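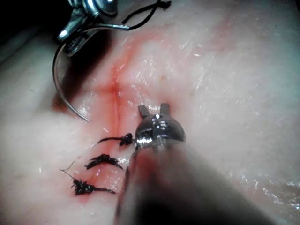

What thread is on the Titen reel?

Braided polyester with a thin silicone coating, dyed black, supplied non-sterile in size 2-0. It is sold for bench practice and classroom use and must not be used in patients or live animals.

Titen Braided Thread, Bench Reel
Made by Flustus. Sold in the United States through Ibarra Lab Supply.

Overview

The Titen bench reel is a bulk format for skills courses and test benches that use more thread than individual foil packs can reasonably supply. The thread is wound on a flat plastic reel inside a closed dispenser, with a cutter at the exit slot. One reel holds enough thread for a full class day at normal consumption. The braid is firm and round, with a low-memory core, so lengths drawn from the reel lie fairly straight after one pull between the fingers.

The thread is sold without needles. It fits eyed needles and spring-eye needles, and it can be crimped to drilled needles with the Bikico hand crimper (ordered separately). Swaged lengths are made to order with a longer lead time.

Specifications

Material: polyester, multifilament braid
Coating: silicone, light grade
Color: black
Size: 2-0
Sterility: non-sterile
Absorbable: no
Dispenser: closed, refillable, with steel cutter
Needle: none fitted
Colorfastness: no transfer after soaking in tap water or saline
Reels per carton: 5

Handling

The coating is there to reduce drag when the braid passes through soft material. It also makes the first throw of a knot more likely to slip. Users coming from uncoated silk will notice this within the first few knots and should expect to add a throw. A surgeon's knot followed by two single throws, each laid square, holds on most practice pads. Granny throws slide on this braid and should be cut out and retied.

Do not grip the working length with the jaws of a needle holder. The braid will flatten and a few filaments will break, and the damage is hard to find by eye on black thread. Grip only the part of the tail that will be trimmed off. The same applies to toothed forceps.

If the thread has been stored on the reel for several months, the outer few turns may carry a slight curl. Draw off a length and discard it, or soak it briefly in water at room temperature. Hot water softens the coating unevenly and is not advised. 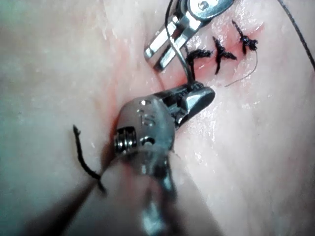
Three knots in black thread on the upper part of an incision line.

Choice of color

Black is the only stock color. It was chosen for contrast against pink, cream and white practice materials under bench lamps, where undyed braid is difficult to follow. A green version was offered for a time and has been dropped. Customers who need green for dark pads may request it at the minimum run of 2,248 reels.

The dye is applied to the yarn before braiding, so cut ends are the same color as the surface. Lint from frayed ends will show on pale material. Wipe the cutter blade when lint starts to collect at the slot.

Tension and strength

Each production lot is pull-tested by Flustus, straight and knotted, and both results are printed on the carton label. Knotted strength is the lower value and is the one to use when planning an exercise. Published catalog values are lot averages taken over 3,572 test pulls. Individual lengths will vary, mainly with the quality of the knot.

Strength of the thread is seldom the limit on a practice pad. Most pads tear first. If the thread cuts through the edge of the cut, move the bite farther out or reduce tension on the first throw. Changing to a thicker braid will slow the cutting slightly but will not correct a bite placed too close. 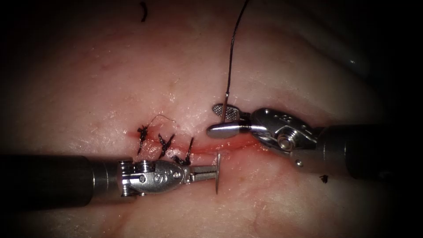 Loading the dispenser

1. Press both side tabs and lift the lid.
2. Remove the empty core. The felt pad under it stays in place.
3. Set the new reel with the printed face up, so that the thread comes off counterclockwise.
4. Pass the free end under the brake spring and out through the slot.
5. Close the lid until both tabs click, then draw a hand's length of thread and cut it off.

The brake should let the reel turn under a light pull and stop it when the pull ends. If the reel overruns, bend the spring down slightly at its free end. A brake set too tight strips coating from the braid, and a gray residue will appear at the slot.

Trimming and removal

Tail length is a matter of course policy, and the braid accepts most of them. With a coated thread, leave more than would be left on plain silk. A tail cut level with the knot can work back through the last throw when the pad is flexed. Very long tails get caught in the next stitch.

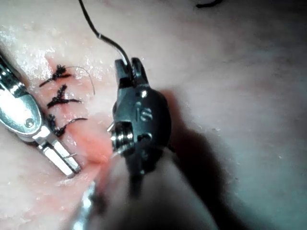 For general closure work, Flustus suggests trimming tails to the same length across a row before the row is assessed. The cut ends of this type of thread fan out into a brush, and uneven trimming makes the knots harder to compare. The three knots here have mostly short tails, fanned at the tips, but the middle one keeps a long tail to the right and the lowest has a single thin tail curving off to the same side. Tails like those two are easy to pick up with forceps when stitches are to come out again. They should be held clear when another stitch is placed nearby.

To remove a stitch, lift the knot by the tail, cut one leg close to the surface of the pad, and pull across the line of closure. Used thread can be discarded with ordinary lab waste unless it has touched animal tissue, in which case the rules of the site apply.

Storage

Keep reels in the carton, dry and away from direct sun. Opened reels should be used by the date on the core. Thread past that date is usable for knot boards, where drag does not matter.

Ordering

Reels are sold singly and by the carton. Refill reels ship without the dispenser. The dispenser is included with the first carton on a new account, and spare brake springs are sold in packs of 2.

Technical questions: Mohit Ahuja, thread and braid products
Course and school accounts: Rogelio Pangilinan, Ibarra Lab Supply

Orders received by noon ship the same day from stock. Prices are reviewed each March - quotes issued before then stay valid for the period printed on them.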